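Trying out the Jallimix room simulator: my project report

For my project I picked the Jallimix starter licence, a simulator that lets you drive a two-armed robot round a made-up house and set it little jobs. Our department gets it through Trustwood, who sell it to colleges for 300 a year (70 if you only want a single seat, like me). I had it on my own laptop for most of May and I've tried to write down what I'd have liked to know before I started.

Setting up was slow. The download took all evening, and then the first room wouldn't load until I'd turned the shadows down. After that it was fine, and I got properly hooked! You choose a room, pick a tool for either hand, and steer with the keyboard or with a script. I did the keyboard first and I was terrible at it. The two arms don't handle alike at all and I kept moving the wrong one.

The job I spent longest on was the desk one. You bring the robot up to a little wooden desk with a monitor on it, with a pen sort of tool in the left gripper, and you have to touch a spot on the desk top without knocking the screen. My best view was the one looking down over the robot's own chest, although the right arm does get in the way of the desk from there.

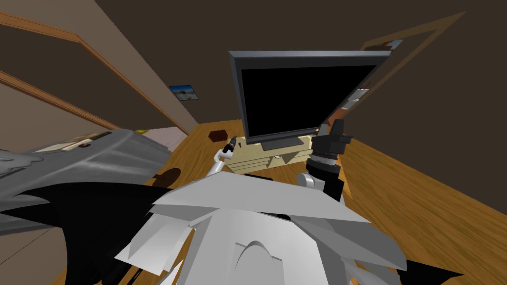 Kirsty Tamihana reckoned I was making life hard for myself and should have scripted the left arm from day one, as the keyboard steps are too coarse for anything as thin as a pen. She was right, annoyingly. Once I'd moved to scripts I could run 500 tries overnight, and by the end I had 1,396 saved, which is more than I ever managed to look through.

What I liked: the rooms feel lived in, and the help pages are written for beginners. What I didn't: the replay tool crashes if you rename a file (save under a new name instead), and you can't change the height of the desk, so I had to drop that bit of my plan.

Would I pay for it again? For one seat, yes. I'd want a better laptop first though.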